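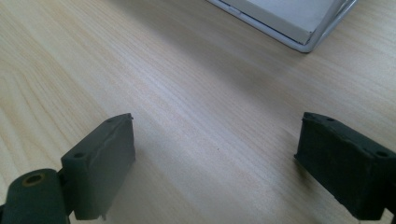
What finish is on a Flulen table top?

A clear hardwax oil, applied in two thin coats at the workshop and buffed by hand. The oil soaks into the top layer of the wood and leaves a low sheen. It contains no stain or tint, so the grain and colour are those of the timber itself.

How often does the surface need re-oiling?

Once a year for a dining table in daily use, and every second year for a desk or side table. Tables near a north-facing window dry out faster and may need a coat every nine months. To check, put a teaspoon of water on the surface and leave it for five minutes. If the water stays in a bead, the finish is sound. If it spreads flat and darkens the wood, re-oil.

Which oil should I use?

Skinix Clear is what the workshop uses, and a 100 mL tin is supplied with each table. One tin covers a six-seat top once. Other hardwax oils will generally bond to it, but test them on the underside first. Do not use cooking oil, which stays sticky and turns rancid. Polyurethane will not adhere reliably over an oiled surface.

How do I apply it?

Clear the table and wipe it with a damp cloth. Let it dry overnight. Rub the whole top with a grey non-woven pad, working along the grain, and vacuum off the dust. Put a small amount of oil on a lint-free cloth and spread it as thinly as it will go. Leave it for 30 minutes, then wipe off everything that has not soaked in. Any excess left behind will cure as a tacky patch.

The surface can be touched after 12 hours and used lightly after two days. Keep water and hot dishes off it for a week.

What do I do with the used cloths?

Lay them flat outdoors on a non-combustible surface until they are stiff, or soak them in water and seal them in a metal tin. Oil-soaked cloths heat up as they cure and can catch fire if left bunched in a bin. This applies to small cloths as well.

What can I clean the table with day to day?

A cloth wrung out in warm water, followed by a dry one. For grease, add a few drops of pH-neutral dish soap to a litre of water. Avoid the following:

Vinegar and citrus cleaners
Ammonia or bleach
Silicone spray polish
Microfibre cloths sold as abrasive or "scrubbing"
Steam mops and hand steamers

Silicone is the most troublesome item on the list. It gets into the pores and stops new oil from bonding, and the only remedy is sanding.

There is a white ring where a mug was left. Can it be removed?

Usually. A white ring is moisture held in the finish. Leave it uncovered for 48 hours, as many fade unaided. If it is still visible, rub it lightly along the grain with the grey pad and a little Skinix Clear, then wipe dry. A black ring is a different matter – water has reached the tannins or iron in the wood, and the area will need sanding.

How do I repair a scratch or dent?

Fine scratches that do not catch a fingernail can be treated with the pad and oil, as for a white ring. For deeper ones, sand along the grain with 180 grit, then 240, and re-oil. Feather the sanding at least 15 cm beyond the damage at each end, otherwise the repair will show as a dip in low light.

Small dents can often be steamed out. Place a damp cotton cloth over the dent and touch it with the tip of a warm iron for a few seconds. Repeat up to five times. Let the wood dry for a day before sanding and re-oiling. This does not work where the wood fibres have been cut.

Will the colour change?

Pale timber darkens and yellows with exposure to light. Most of the change occurs in the first six months. Move table mats, vases and lamps every few weeks during this period. If a pale patch has already formed, remove whatever was covering it and the difference will reduce over a season, though it may not disappear entirely.

Why are the grain and tone uneven across the top?

A table top is solid timber, and variation is normal. Straight, close lines and broader curved figure can occur in the same top, depending on how each board was cut from the log. Streaks of lighter and darker colour are not treated as faults. Open knots, loose splinters and glue lines that can be felt with a fingertip are, and should be reported.

A small gap has opened at one end. Is this a defect?

Check the season and the heating first. Solid wood shrinks across the grain in dry air, and a 900 mm wide top can lose several millimetres over a winter with ducted heating. The top is fixed to the frame with slotted brackets to allow for this. Do not fill the gap or tighten the bracket screws hard. If it is wider than 1 mm and has not closed by the end of summer, contact the workshop.

Can I put hot dishes directly on the table?

No. Use a trivet with feet, so that air can pass underneath. Flat cork mats are suitable for plates and cups but not for a pan straight from the oven.

Are replacement parts available?

Skinix tins, grey pads and slotted brackets are kept in stock by Mustimex. The bracket set is part 271 and fits all Flulen tables and the Xu desk. Quote the number stamped on the underside of the frame when ordering. Tables numbered below 2,612 use the older round-head screws, which are supplied separately.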